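Prondine fault

The Prondine fault is a recurring failure in two-arm tabletop manipulation cells in which one arm continues to act on a stored object position after the object has moved. It takes its name from the Prondine cell, a small enclosed booth operated by the Fesberg laboratory, where it was first recorded in June during a cup-handling program. The fault is classed as a stale-target error. It is distinct from a grasp failure, in which the target position is correct but the fingers do not hold the object, and from a calibration error, in which every target is displaced by a similar amount.

Background

The Prondine cell was built for trials in which drinking cups are picked up from a tabletop and placed on a tray. Two arms are fixed to a rail along the front of the booth, one at each end, and both can reach the middle of the table. Each arm ends in a two-finger gripper. The control software, called Oser, was written for single-arm work and later extended to two arms by running two copies of the planner against one shared object list.

Patterned surfaces were used on the walls and table so that the object detector could not rely on a plain background. Translucent cups were chosen for the same reason. Clear and lightly tinted plastic returns little usable depth data, and the detector must work mainly from rims and outlines.

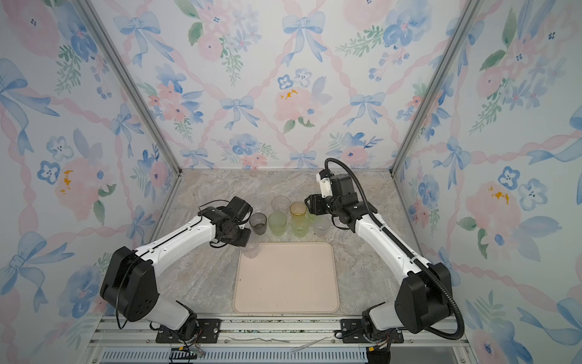 Under normal operation, an arm requests a cup from the object list, the list marks that cup as reserved, and the other arm is barred from choosing it until the reservation is released. The reservation covers the cup itself. In the original version of Oser it did not cover the space next to the cup, and it did not cause neighboring cups to be measured again once the move was complete.

Description of the fault

The fault begins with a light contact. An arm descending on its reserved cup touches a second cup with the outside of a finger, and the second cup shifts or falls. The force involved is well below the collision threshold of the arm, and no stop is triggered. The object list still holds the second cup at its old position and in its old orientation.

When either arm later requests the second cup, the planner sends it to the stored position. Three outcomes have been recorded:

Empty close. The fingers close on nothing. The gripper reports a full stroke, and Oser marks the attempt as a missed grasp and tries again at the same position.

Edge strike. A fingertip lands on the rim or wall of a fallen cup and presses it against the table. Thin-walled cups may crack.

Chain displacement. The descending gripper pushes the fallen cup into others, and further entries in the object list become wrong. This is the most serious of the three, as the error grows with each attempt.

A fallen cup is also a harder target in its own right. The Oser grasp library held only upright grasps, with the fingers on either side of the wall and the approach from above. A cup lying on its side presents a tapered body that can roll when pushed off its center line. In several logged cases the detector found the fallen cup correctly but the planner rejected it for lack of a valid grasp, and the software fell back on the last accepted pose. This fallback was undocumented.

The Friday stoppage

The longest logged occurrence took place on a Friday and ended in a manual stop. The left arm made 30 attempts on a single list entry before the operator pressed the stop button. The retry counter should have ended the sequence after 6 attempts. It was reset each time the right arm completed a move, as both planners wrote to the same counter.

During the same period the arms twice came within 73 mm of each other, inside the minimum separation set for the cell. The separation check was active but compared planned paths only. The left arm was repeating a path already approved and was not checked again.

Neither arm was damaged. The operator did not enter the booth, and the event was recorded as a safety matter solely on account of the separation breach.

Investigation

The review was led by Normand Leclerc, who examined 166 logged runs from the cell. Stale targets were found in over a third of the runs in which any cup had fallen, most of them cleared by chance when the affected cup was not requested again. Leclerc's report gave the shared retry counter as the direct cause of the stoppage and the missing remeasurement step as the root cause.

The report also examined the use of the wrist cameras. Each camera looks along the fingers toward the table and has a close view of the target area during descent. Oser used these images only for the final alignment of the gripper and discarded them afterward. In most of the affected runs the wrist image showed that the stored position was unoccupied before the fingers closed.
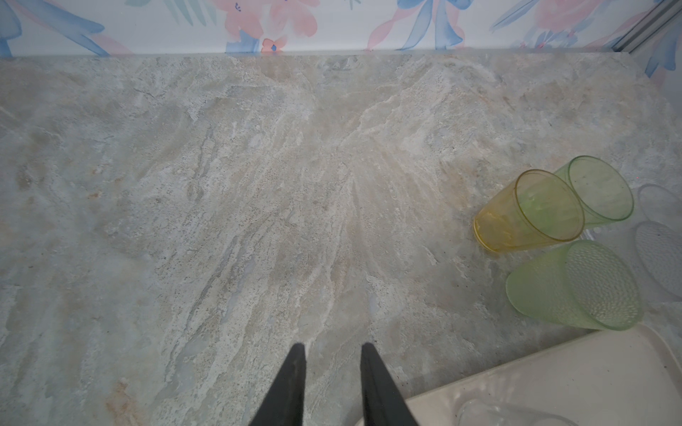
Wrist camera view of the Prondine cell, with the gripper open over clear countertop and cups lying on their sides at right.

An earlier theory held that reflections from the tabletop were producing false detections. It was dropped after the logs showed that the stored positions had been correct at the time they were written.

Corrective measures

The following changes were made to Oser:

Each planner was given its own retry counter, which can be cleared only by an operator.

A reservation now covers a zone around the cup, and all objects in that zone are measured again after the gripper withdraws.

The wrist image is compared with the expected target before the fingers close. If no object is found, the entry is deleted from the list.

The fallback to the last accepted pose was removed. A cup with no valid grasp is reported and left in place.

The separation check runs on measured joint positions as well as on planned paths.

Side grasps for fallen cups were added later as a separate module, Tai. The module is limited to cups whose open end is clear of other objects. Cups lying inside the tray are excluded, as the raised rim restricts the approach of the lower finger.

Remaining limitations

Remeasurement adds a pause to every move, and operators may turn it off for timed runs. The fault can still occur in that mode. Nearly transparent cups remain a source of missed detections when they lie on their sides, and the wrist check may delete a valid entry when the cup cannot be told apart from the surface under it. Deleted entries are restored at the next full scan of the table.

See also

Collision threshold
Grasp planning
Object reservation
Stale data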